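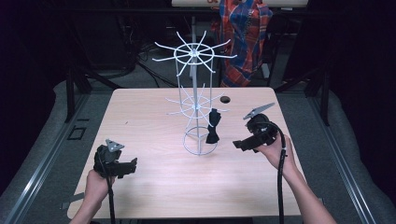
Two hand-held grippers at the accessory rack, with a bow tie on the lower tier.

Equipment plan: what we're buying for the second half, and what waits

The equipment budget for the handling project at Mesteck is settled, and several of you have asked where the money is going. Most of it goes to things that wear out. The large purchase, a pair of arms for the Lalano packing line, has been moved to next year.

The work at the moment is small accessories: bow ties, hair bands, key rings and anything else Koo sells from a rotating wire rack. Operators hold a gripper in each hand and put items on the hooks or take them off, and we keep the recordings. Koo's stores want racks filled before opening, and this is the part of the job that an arm would have to learn before there is any point in owning one.

Grippers. We have two working pairs and want a third. A pair takes a lot of knocks over a full shift, and when one side goes down the whole station stops. Last quarter we lost 7 working days that way while parts were in transit. The third pair will sit in a drawer as a spare. Please don't set up another station with it.

Cables. These are the item we got most wrong. We budgeted for one replacement set for the year and had used it by March. The order this time is 30 cables, in two lengths. The longer ones are for people who work standing, and they should put less pull on the wrist. We also asked Wumora to quote for an overhead cable arm, but the price came back higher than a gripper and we dropped it.

Fingertips. Wumora sells these in packs at $95. The soft tips hold fabric well and wear quickly. The hard tips last longer and slide on satin, so we will keep buying both. If you change a pair, write it on the sheet by the door. We set the order quantity from that sheet, and for two months this spring it was blank.

Racks and stock. We are buying more wire racks, in more than one pattern. Everything recorded so far uses racks with straight spokes and a slight upturn at the tip, and Koo has told us that some of its stores have looped hooks. Racks are cheap. The stock to hang on them costs more than you would expect, and Koo has agreed to send discontinued lines for the price of shipping.

Tables. No change. The tables are fine, and the request for height-adjustable ones goes on next year's list.

Storage. Our count passed 1,031 finished sessions in June, and the drives were sized for fewer. We will add one storage unit now and leave the second bay open. Moving older sessions off site was cheaper on paper, but it would mean a wait every time someone needs to go back to one.

On the arms: the quote we have is good until October, and we expect to let it lapse. The price covers the two arms and their controllers. It leaves out guarding, floor anchors, the electrical work at Lalano and the service contract, and together those come to more than one of the arms. We would sooner ask for the full amount once than go back for it in pieces. Lalano has been told and is comfortable with the delay - their line is being moved this winter in any case.

If your team needs something that isn't covered here, send the part, the supplier and the price before noon on Thursday. Requests without a price will be held for the next round. Anything needed for safety can be sent at any time and doesn't come out of this budget.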